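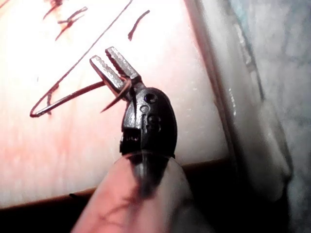 Every August the Fatar Student Robotics Cup publishes its rulebook, and every August I read it in the bath, as one reads bad news. This year it runs to 148 pages. The suturing event gets four of them. The team uniform gets six.

I help coach the club at Issa, a school whose main contribution to surgery so far has been the cafeteria chili. Our students picked the suturing event over the one where you stack crates, and I have been asked by several parents, in tones I recognize, whether this is wise. Nobody's child ever got a scholarship for tying a knot in a slab of fake skin, one father told me. I believe he is in crates.

My complaint is with the scoring. Under the current rules a team is judged on how many stitches it places before the buzzer. A stitch counts if the thread goes in one side and comes out the other. Whether it would hold anything shut is left to the conscience of the contestant, and the contestant is sixteen.

You get what you pay for. Last season the winning team from Wadier put in 17 stitches, and the pad looked like a couch the cat had been at. Ours put in five. They were dull, even, properly knotted stitches, and they earned us a handshake and a tote bag.

Majdi Sayegh, who started our club and still writes most of its grumpier emails, thinks the fix is money. The Firnero kit we train on cost $2,587, and he would like the fancier one, with the smoother wrist. I would like a boat. But a smoother wrist will only let us do the wrong thing faster. Spend an afternoon with a curved needle and a long loop of thread and you learn that most of the work is waiting: letting the slack settle, turning the needle a little more, backing out when the angle is bad. Students who arrive wanting to drive a robot find themselves arguing over thread tension like a quilting circle. I can think of worse ways to be sixteen.

So score the knots. Pull on them with a spring scale, which costs less than the trophy. Take points off for holes in the pad where no hole was called for. Let a team that stops, looks and starts over lose a minute and nothing else.

The organizers have told me that this would make the event slow to watch. It is already slow to watch. I have sat through three finals, and at the last one the man beside me ate a whole rotisserie chicken without missing anything. With 2,000 seats in the hall and most of them free, I don't think we are risking the crowd.

Comments on the rulebook are open until the end of the month. Mine is four pages long, to match.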